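Facilities Help Desk
Ticket 37: Paper covering and tape lifting on large work table
Location: Semau building, room 16
Opened by: Liv Holmgren
Priority: Normal
Status: Closed

Original request

The brown kraft paper on the large work table is coming up again. We put new paper down after the break and taped the grid the next day, and the blue tape is already letting go where the long strips cross the short ones. There is also a bubble in the paper near the middle that gets bigger as the day goes on. Things set down on it tip over. Can somebody tell us what we are doing wrong before we go through another roll?

Second thing, smaller. The trash bag in the black bin keeps sliding down inside. Whatever gets thrown away ends up between the bag and the bin wall.

Reply, Facilities

Which paper and which tape? And what was the tabletop cleaned with before the paper went down?

Reply, Liv Holmgren

Paper is the Flornier roll from the supply closet, the heavier one. Tape is the dark blue Öberg. The top was wiped with the spray that lives under the sink. I don't know what it's called, the label has come off. It smells like oranges.

Reply, Facilities

The orange spray is a polish. It leaves a film and tape will not hold on it for long. Please wash the top with warm water and a little dish soap, go over it again with plain water, and leave it overnight. Don't put paper down the same day.

The bubble is a separate problem. Paper off a roll wants to curl back, and if all the edges are taped at once the slack has nowhere to go. Unroll it the afternoon before, curl side down, with something flat on the corners.

Update, Liv Holmgren

Took everything off. The old paper tore in long strips and left some glue behind, mostly at the ends. Washed the top twice. It was a lot dirtier than it looked. The new sheet is unrolled with books on the corners and we are leaving it until tomorrow.

Update, Liv Holmgren

New sheet is down. Order we did it in, for whoever does it next:

Taped one short end first.
Smoothed toward the other end with a dry cloth, then taped that end.
Did the long sides last, working out from the middle.
Left it alone for an hour before starting the grid.

No bubble so far. There is one crease from where the roll was dented in the closet and I don't think that is going to come out.

Reply, Facilities

A crease is fine. For the grid, put down all the strips that run in one direction, press them, then do the ones that cross. If you go back and forth between the two you end up lifting strips you already laid. Press the crossings with the back of a spoon. Don't stretch the tape as you pull it off the roll. Stretched tape shrinks back and takes the paper with it, and I suspect that happened last time.

Update, Liv Holmgren

We did stretch it. We were pulling it tight to keep the lines straight. This time I made pencil marks along the edges and laid the tape down loose between them. The squares are a bit uneven but good enough for what we use them for, which is knowing where to put things back.

For crumbs and dust we have switched to a dry brush instead of a damp sponge. The sponge was raising the edges of the tape.

On the bin: the bags we had were the Erelach small ones and they barely reached the rim. I found a box of bigger black ones and folded the edge over the outside. On one corner there is too much bag and it bunches up, but it stays put.

Reply, Facilities

Bunching is not a problem. If it annoys you, tie a knot in the extra at that corner. Please throw out the small bags or send them back down to us — we can use them in the restrooms.

I would like to leave this open for 5 days and see if the crossings hold.

Update, Liv Holmgren, 30th January

Checked it this morning. All the crossings are flat. One strip has a lifted end on the long side where people lean on the table, and I put 3 inches of new tape over it. Bag has not slipped. Small bags are in a box outside your door.

Can we get another roll of the Öberg tape for February? There is not much left on this one.

Reply, Facilities

Tape is on the next order. Closing the ticket. If the paper starts to bubble again, open a new one and mention this number.

Attachment (1)
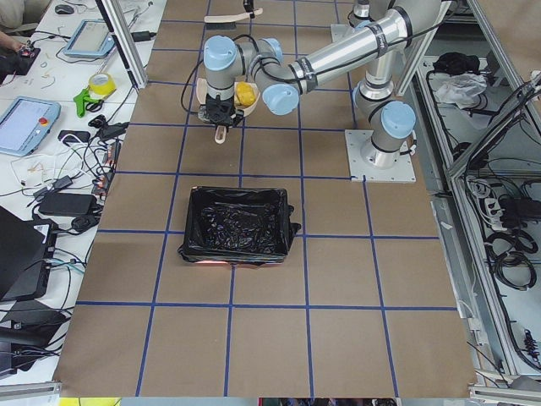
Work table with the new paper and blue tape grid, bin with the larger bag folded over the rim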